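Birnden Pressed Powder Compact

Product information

The Birnden Pressed Powder Compact is a talc-free face powder with a soft matte finish. It sets liquid and cream foundation, reduces shine through the day and may also be worn alone over moisturizer. It replaces the Birnden Loose Setting Powder, which was withdrawn from the range in November.

The formula was developed by Cremilda Figueiredo at the Brandão laboratory in Skenuvdale. Rice starch and finely milled mica form the base. Squalane is added in a small amount so that the powder does not gather on dry areas around the nose and mouth. The product contains no added fragrance.

Shades

The compact is offered in 7 shades, numbered from lightest to deepest. Shades 1 through 3 have a neutral undertone, 4 and 5 are warm, and 6 and 7 are neutral to warm. Customers who wore Loose Setting Powder in Translucent are advised to select shade 2 – the closest match on most fair to medium skin. Shade 6 was adjusted after the first production run and is now slightly less red. Compacts from the earlier run carry a batch code beginning with T.

Directions for use

Press the puff lightly into the powder and fold it once to work the product into the fibers. Apply to the center of the face first, then the forehead and chin. For a lighter result, use a full, loose brush and tap off the excess before it touches the skin. Avoid rubbing, as this will move the foundation underneath. Wash the puff weekly in warm water with mild soap and allow it to dry completely before returning it to the case.

Case and refills

The case has a mirror in the lid and a separate lower tray for the puff. Refill pans are held by a magnet and can be lifted out by pressing through the opening in the base. Refills are sold singly, in every shade, and also fit the Trirner blush case. They do not fit the older Trirner duo palette.

Storage

Keep the compact closed, away from direct sunlight and steam. Use within 12 months of opening. If the surface becomes hard or shiny, draw a strip of clean adhesive tape across it to remove the top layer.

Orders and returns

Retail customers may order up to 5 compacts at one time. Salons and makeup schools should apply for a trade account, for which the minimum first order is 70 units in any mix of shades. Unopened products may be returned in their original carton. Pans that arrive cracked will be replaced – please keep the outer packaging until the claim has been settled.

Trade inquiries should be addressed to Anderson Vasconcelos, Retail Accounts, at the Skenuvdale office.

Page last revised Jul 20, 2023

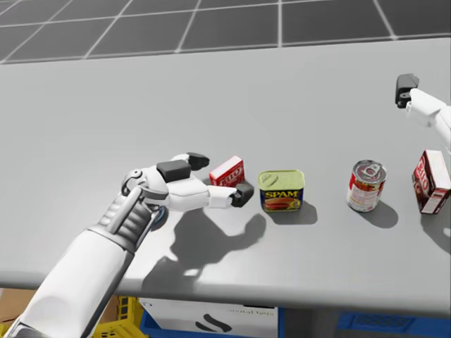 Requests for shade cards should be sent to the same office, with the full delivery address and the number of cards required. Cards are supplied to trade account holders without charge.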